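Procuram-se participantes para o dia aberto do laboratório Zirerholm

O Zirerholm abre as portas em setembro e procura pessoas dispostas a passar uma tarde a ver robôs lidar com loiça. Não é preciso saber programar. É preciso ter mais de 18 anos, falar português e conseguir olhar para uma máquina lenta sem lhe tirar o copo da mão.

A visita faz parte do projeto Basis, que estuda tarefas de cozinha e a paciência de quem assiste a elas. Temos lugar para 175 visitantes ao longo do mês, em grupos pequenos, e as inscrições do ano passado esgotaram antes de o cartaz ficar pronto. O cartaz, entretanto, ficou pronto.

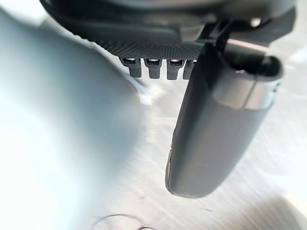

O que pedimos aos participantes é que digam o que lhes vai na cabeça, incluindo os palavrões, dentro do razoável. Cada grupo começa na bancada de apresentação, onde se explica como a máquina pega nas coisas e por que razão demora tanto a decidir-se. Quem espera uma mão de cinema deve baixar as expectativas: visto de perto, um dedo destes é uma pá comprida, cinzento-escura, de ponta arredondada. Perguntas ingénuas são bem-vindas e costumam ser as que mais embaraçam a equipa.

Segue-se a demonstração na cozinha, conduzida por Esi Boateng, que pede pontualidade e a consegue quase sempre. O grupo assiste primeiro em silêncio e depois comenta à vontade. Palmas, só no fim – os microfones não distinguem entusiasmo de uma prateleira a cair.

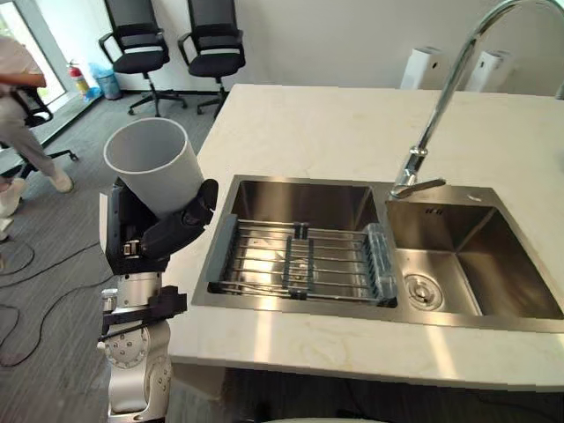 A sessão dura 2 horas, com um intervalo para café servido por humanos. No final há um questionário de 4 páginas, que já teve nove, e uma conversa gravada em áudio. As gravações são usadas apenas no estudo e apagadas quando o relatório estiver entregue. Quem mudar de ideias a meio pode sair sem dar explicações, embora deva devolver o crachá.

Em troca oferecemos um vale para a cantina Jokura, válido ao almoço, e o reembolso do bilhete de autocarro. A sopa é boa. Sobre o resto da ementa o laboratório não toma posição.

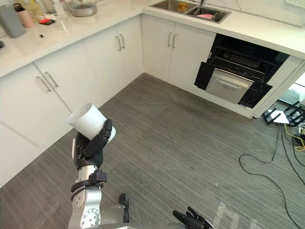
Procuramos em especial pessoas que cozinhem todos os dias, pessoas que nunca cozinhem e pessoas que tenham opiniões fortes sobre o modo de arrumar um escorredor. Estas últimas aparecem sem anúncio, mas agradecemos que se inscrevam como toda a gente. Trabalhadores da Patwary, nossa parceira no Basis, podem visitar mas não responder ao questionário.

Para se inscrever, preencha o formulário no balcão de entrada ou peça-o pelo correio interno, ao cuidado de Esi Boateng. Indique se prefere a sessão das 10h00 ou a das 15h00 e se precisa de acesso sem degraus. Cada pessoa pode trazer um acompanhante adulto. Respondemos a todos, também aos que ficarem em lista de espera.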